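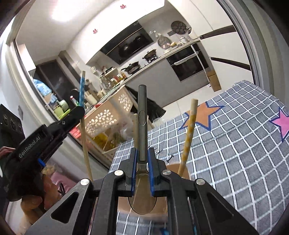
According to the comment that came back on the Etar draft, a spoon is the wrong test: anyone can hold a spoon, and the hard part of a kitchen is deciding where the spoon goes. Take this first. The comment is half right, and the half that is wrong fills the next ten minutes.

**Slide 2. What "hold" covers**

- A spoon has two ends that want different grips. Handle is flat, bowl is round, weight is off-center.
- Pinched between two parallel pads, it can rotate about the contact line. More force reduces this. More force also bends thin cutlery.
- Say plainly: a static hold is easy. A hold that survives contact with the side of a box or a drawer divider is a separate problem.
- Deciding where it goes is mostly a vision and planning question. Vlachopoulos covers that after the break. Do not get drawn in.

**Slide 3. Sitalley numbers**

- 398 attempts, utensils only, one table, 3 container types.
- Read out the failure order: slip during transfer, collision with container rim, missed pick.
- Missed picks come last. Pause here. Most people expect them first.
- The log has no column for "placed, but badly." A spoon lying across the top of a divider was scored as placed. Concede this before someone raises it.

**Slide 4. Thin sticks**

- Chopsticks are worse than spoons. Small diameter, smooth finish, long lever arm.
- Picking one from a flat surface: the fingertips have to get under or straddle it. On fabric the cloth can bunch and come along with the stick.
- Gripped near one end, the far end swings. A small angle error at the pads becomes a large position error at the tip.
- Two sticks are a pair. A person sorts by pattern without thinking. The controller has to be told that the pattern matters.

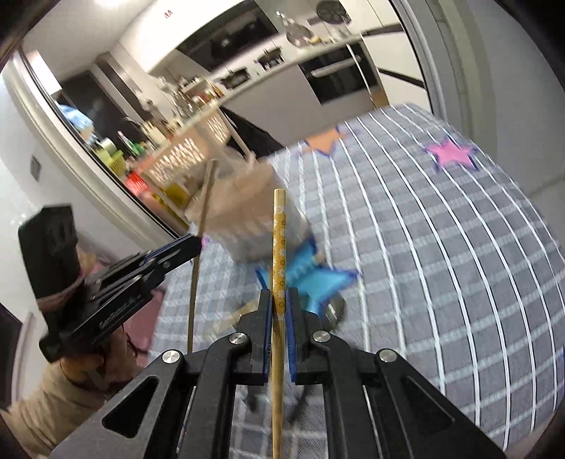
- Regrasping is the usual fix for a bad angle. With 2 grippers, one holds and the other takes over closer to the middle. Cost at Sitalley was 6 seconds per handover. A person does it in the fingers of one hand and does not notice.
- If asked about suction: no. Contact area is too small.

**Slide 5. Shop floor comparison**

- Civside kitting line. Parts arrive in trays, same orientation, same finish, known lighting. Insertion into a fixture is routine there.
- The same gripper geometry would do poorly at a kitchen table. Trays and fixtures do a lot of the work on that line and get none of the credit.
- Skip the cycle time chart if past 25 minutes.

**Slide 6. Answer to the title question**

- Single utensil, open container, clear table: yes, slowly.
- Mixed utensils in a pile: sometimes.
- Putting away after a meal, unsupervised: no.
- Go back to the comment on the draft. Placement decisions matter, but a planner that assumes the object stayed where it was in the grip will plan the wrong motion. Grip state has to be measured during the move.

**Questions likely**

- Force sensing in the pads? Helps with slip. Does not give orientation by itself.
- Why not redesign the cutlery? Fair for a cafeteria. Less so for a home.
- Knives? Out of scope. Refer to the Etar draft, section on exclusions.

Check clicker before the session. The spare is in the Civside bag.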